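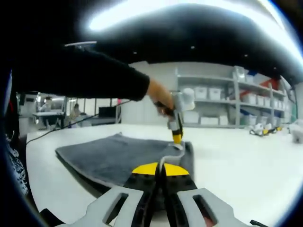

Delay pedal loses presets when I unplug the board

Posted in Pedals & Effects by Chantelle Coetzee

Hi all. Got a Skener delay second hand in February, the stereo one with the tap switch. Sounds great, no complaints there. But every time I kill power to the board it comes back on preset 1 with the factory settings. Everything I saved is gone. Mine are in slots 1 thru 7, mostly dotted eighths and one long ambient thing at 2000 ms that took me ages to get right.

Running it off a Furklow power brick, one of the 300 mA outputs. Buffer before it, reverb after. Manual says hold both switches to save, wich I do, LED blinks, all good till I power down. Is the memory dead? Gig coming up and I don't want to dial it all in by hand again.

Anong Pongsiri

How long are you holding the switches? Short hold on these only stores it as a temp edit. Slow blink = temp. You want to keep holding until it goes to a fast blink, then let go, then tap the left switch once to confirm. If you skip the tap it forgets on power down. Had mine a month before I caught that, the manual has it in the MIDI section for some reason.

Also check nothing's held down at startup. Right switch held while it boots = factory reset. If your board is tight and a patch cable plug is leaning on the switch, that'll do it every time. Mine did this with a big straight plug, swapped to a pancake one, fine since.

If neither of those, try it on its own supply for a night before you blame the memory. Save one preset, unplug, plug back in.

Plesenov

just get a Farahani, never had to save anything on mine, it's all knobs. lol. but yeah 300 should be plenty for that pedal

Chantelle Coetzee

It was the confirm tap!! Never saw slow vs fast blink, I was letting go way too early. Saved slot 1, pulled the power, came back right. Doing the other ones tonight. Thanks Anong. Still going to move that plug over a bit, its pretty close to the right switch.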